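From: Teresa Carrilho
To: Brumholm House residents and kitchen users list
Date: May 16, 2023
Subject: Re: Toasters in the shared kitchens

Dear all,

I write in reply to Mr Asamoah's message, which is quoted at the foot of this one for those who joined the list after March. The House Office has now reviewed the arrangements for small appliances in both shared kitchens, and the following will apply from the first day of next month.

Each kitchen will keep one two-slot toaster. The four-slot model in the Nedach kitchen will be withdrawn, as its crumb tray can no longer be removed for cleaning. Residents who wish to keep a toaster in their own room are reminded that clause 64 of the House Rules does not permit this.

The toaster is to stand on the open worktop, clear of the wall cupboards, with its cord laid flat and away from the sink. Bread should be of ordinary sandwich-loaf thickness. Rolls, buttered bread and anything with a filling must go under the grill. Please remain in the kitchen while the toaster is in use. The smoke detector in the corridor is connected to the main panel, and each unnecessary call-out is charged to the House.
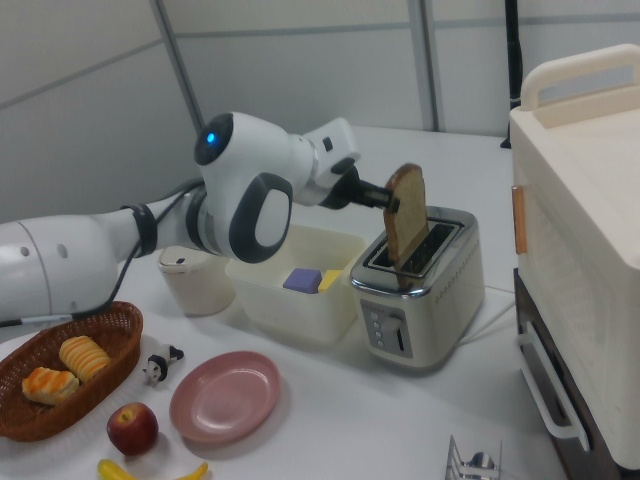
Two-slot toaster on the white worktop, with the open plastic bin to its left.

An open plastic bin will be kept next to the toaster in each kitchen. Please do not put wet tea bags or fruit peelings into it; these belong in the food waste caddy under the sink. Plates should not be stacked on top of the toaster at any time, including when it is unplugged.

With regard to cleaning, crumb trays will be emptied on the existing rota. The person on duty should unplug the toaster, let it cool fully, empty the tray and wipe the outside with a dry cloth. Metal cutlery must not be used to free a slice that has stuck.

Faults should be reported to the House Office on extension 725, stating which kitchen is concerned. Please do not attempt repairs.

Yours faithfully,

Teresa Carrilho
House Office, Brumholm House

On behalf of the residents of the Yakubu wing, Ayuba Asamoah wrote:

> Dear Ms Carrilho,
>
> At our last wing meeting it was agreed that I should
> raise the matter of the toasters. The one in the Nedach
> kitchen burns on one side and the tray is jammed. We
> should be grateful to know whether it will be replaced,
> and whether the rule on keeping toasters in rooms might
> be looked at again.
>
> Several residents have also asked where crusts and
> bread bags are meant to go, as the large bin is by the
> far door.
>
> With kind regards,
> Ayuba Asamoah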